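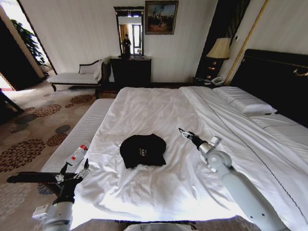

## Draps blancs en coton qui deviennent gris : à quelle température les laver ?

**tilleul_du_bas**

Bonjour, j'ai trois parures de draps blancs en coton qui tournent au gris alors qu'elles ne sont pas vieilles. Je les lave à 40 °C avec une lessive liquide Beker, programme coton, environ tous les dix jours. À quelle température faut-il laver des draps blancs pour qu'ils restent blancs, et est-ce que je peux rattraper ceux que j'ai déjà ?

J'habite à Vullgate, où l'eau est très calcaire, si ça change quelque chose. La machine est une Carretero de 7 kg, et j'y mets en général une parure complète plus les serviettes. Pas de sèche-linge, je fais sécher dans la chambre d'amis, fenêtre ouverte quand il fait beau.

Merci d'avance.

---

**repassage_tardif**

60 °C pour du coton blanc, avec une lessive en poudre. Les lessives liquides ne contiennent en général pas d'agent de blanchiment, les poudres classiques pour le blanc si. À 40 °C avec du liquide, les draps sont propres mais le gras de la peau part mal, et il finit par retenir la saleté de l'eau de lavage.

Vérifiez quand même l'étiquette : si c'est du coton mélangé avec du polyester, restez à 40 °C.

Pour rattraper les anciens, du percarbonate de soude. Deux cuillères à soupe dans le tambour, lavage à 60 °C. Il faudra peut-être recommencer.

---

**la_buanderie_du_fond**

D'accord avec la réponse précédente sur la poudre, mais je pense que votre problème vient au moins autant du calcaire et de la charge que de la température.

J'ai tenu pendant des années le linge de deux gîtes, dont un à Vullgate justement, et l'eau y est vraiment pénible. Quand l'eau est dure, une partie de la lessive est neutralisée avant d'avoir servi. Ce qui reste ne suffit pas à garder la saleté en suspension, elle se redépose sur le tissu, et le calcaire se fixe dans les fibres par-dessus. On obtient des draps gris et raides, qui grattent un peu quand ils sont secs. Si les vôtres sont devenus rêches en même temps qu'ils ont foncé, vous avez votre réponse.

**La dose.** Regardez au dos du paquet, il y a presque toujours un tableau avec trois colonnes : eau douce, moyenne, dure. La plupart des gens prennent la première ou versent au jugé. Pour Vullgate c'est la troisième. Votre mairie ou le distributeur d'eau peut vous donner la dureté exacte, elle est parfois indiquée sur le document joint à la facture annuelle. En dessous de 15 °f l'eau est douce, au-dessus de 30 elle est franchement dure.

**La charge.** Une parure deux places, cela veut dire un drap-housse, une housse de couette et les taies. Dans une machine de 7 kg, ça remplit déjà bien le tambour une fois mouillé. Si vous ajoutez les serviettes de bain, le linge ne brasse plus. La housse de couette avale tout le reste, on retrouve une boule au milieu et les serviettes à l'intérieur, à peine rincées. Lavez les serviettes à part. Fermez les boutons ou la fermeture de la housse avant de la mettre en machine.

Il doit rester l'espace d'une main posée à plat entre le haut du linge et le tambour. Si vous devez pousser pour fermer le hublot, enlevez quelque chose.

**L'assouplissant.** Vous n'en parlez pas, mais si vous en utilisez, arrêtez sur les draps. Il dépose un film qui ternit le blanc et qui empêche le lavage suivant de bien pénétrer. Du vinaigre blanc dans le bac assouplissant fait l'affaire pour le calcaire, un demi-verre. Certains fabricants le déconseillent à cause des joints, donc je ne le mets pas à chaque lavage, plutôt une fois sur trois ou quatre. Ne le mélangez jamais avec de la javel. 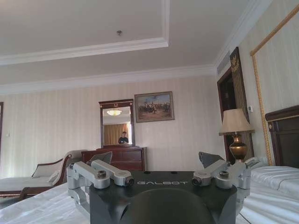

**Le trempage pour rattraper.** Mettre le percarbonate directement dans le tambour marche pour l'entretien, mais sur des draps déjà gris c'est souvent décevant, le cycle est trop court. Je procède dans la baignoire, ou dans une grande bassine s'il n'y a qu'une parure :

1. Laver les draps une première fois normalement, sans assouplissant.
2. Remplir d'eau bien chaude, au moins 50 °C. En dessous de 40, le percarbonate ne fait pas grand-chose.
3. Verser une cuillère à soupe bombée de percarbonate pour cinq litres d'eau et remuer avec un manche en bois jusqu'à ce que ce soit dissous.
4. Plonger les draps encore mouillés, en les dépliant. Un drap tassé en paquet ressort avec des zones plus claires que d'autres.
5. Laisser toute la nuit. L'eau refroidit, ce n'est pas grave, le plus gros se fait dans les premières heures.
6. Essorer sans rincer, puis relancer un cycle à 60 °C avec la dose normale de poudre.

Portez des gants. Le percarbonate dessèche la peau et la poudre irrite si on en respire, donc versez doucement. Rien de tout cela sur la soie, la laine ou les draps de couleur foncée. Pour le lin blanc c'est possible, mais faites un essai sur un coin.

L'eau de trempage devient parfois jaunâtre. Si elle est très foncée, refaites un second bain la semaine suivante. J'ai eu des draps qui n'ont jamais retrouvé leur blanc d'origine, surtout ceux qui avaient été lavés une fois avec un vêtement sombre. Dans ce cas c'est de la teinture et non du calcaire, il faut un décolorant du commerce. J'avais celui de Vernmont, correct, à utiliser en suivant exactement la notice.

**La machine.** Regardez le joint du hublot, le bac à lessive et le filtre. À 40 °C avec du liquide, il se forme un dépôt gras derrière le tambour, et ce dépôt repart ensuite sur le linge en petites traces grises. Faites un cycle à vide à 90 °C avec du percarbonate, puis un autre jour un cycle à vide avec du vinaigre. La mienne affichait 1 212 cycles quand je l'ai remplacée et la résistance était encore en bon état, alors que l'eau était la même que chez vous.

Nettoyez aussi le bac en le sortant complètement. Sur les Carretero que j'ai connues, il y a une languette au centre à pousser vers le bas. Le logement du bac, derrière, est souvent noir.

**L'essorage.** Pour les draps je reste à 700 tours. Ils sortent plus mouillés mais beaucoup moins froissés, et je n'ai plus besoin de les repasser si je les étends tout de suite en tirant sur les bords. Comme vous séchez à l'intérieur, vous trouverez peut-être ça trop peu en hiver. Montez alors à 1 000, mais ne laissez pas le linge dans le tambour après la fin du cycle. Un drap qui met plus de 24 heures à sécher prend une odeur, et il faut le relaver.

Le soleil direct aide à garder le blanc - pour le coton et le lin en tout cas, pas pour les tissus avec élasthanne qui jaunissent.

**La fréquence.** Dix jours, c'est bien. Au-delà de deux semaines, le sébum s'oxyde et jaunit au niveau de la tête et des épaules, et un lavage à 60 °C ne suffit plus toujours. Si vous mettez de la crème le soir, passez à une semaine, au moins pour les taies. Un savon de Marseille sans glycérine frotté sur la zone, une demi-heure avant la machine, règle la plupart des marques.

Dans l'ordre, je commencerais par le cycle à vide, puis le trempage d'une seule parure pour voir, et seulement ensuite les deux autres.

---

**tilleul_du_bas**

Merci à vous deux. Ils sont effectivement rêches, donc ce doit être l'eau. J'ai sorti le bac à lessive, je préfère ne pas décrire le fond. Je fais le cycle à 90 °C ce soir et le trempage dimanche.

Une précision : l'une des parures a un liseré gris brodé au bord de la housse. Est-ce que le percarbonate va l'abîmer ?

---

**la_buanderie_du_fond**

Normalement un fil à broder de bonne qualité tient le 60 °C et le percarbonate, mais ça dépend de la teinture. Mouillez un bout du liseré, posez dessus un peu de solution chaude et attendez un quart d'heure, puis tamponnez avec un mouchoir blanc. Si le mouchoir reste blanc, allez-y, en limitant le bain à deux heures pour cette parure-là.

---

**coton_peigne**

Chez moi j'ai juste mis des boules de lavage et une lingette anti-décoloration, les draps sont blancs. Après, je n'ai pas une eau très dure.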